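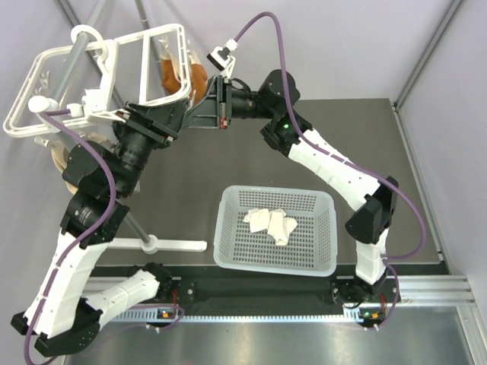
rebane40
¿Cómo secáis la ropa en invierno sin que salga moho? Vivo en un interior de 40 metros, sin balcón. Tengo un tendedero de plástico blanco, de esos de aros rectangulares redondeados, y un cesto blanco también de plástico, y la ropa tarda dos días.

Njoroge Kioko
Deshumidificador y puerta cerrada. En 8 horas lo tengo todo seco.

annunziata_b
No estoy de acuerdo. Gasta luz y hace ruido. Doble centrifugado y ventana abierta diez minutos — con eso sobra. 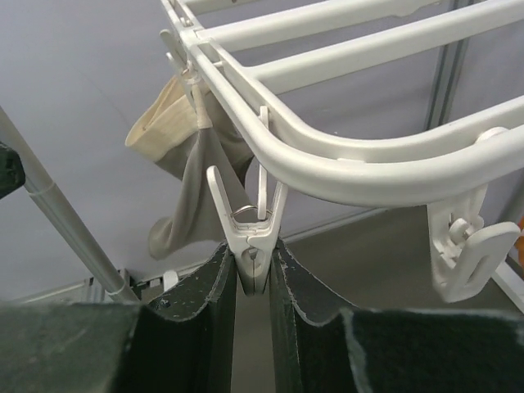

En mi casa funciona desde septiembre, y eso que da al norte.

Njoroge Kioko
Con la humedad que hay aquí, abrir la ventana es meter más agua.

rebane40
Pruebo primero lo del centrifugado, que es gratis. ¿Las toallas también?

annunziata_b
También, pero separadas.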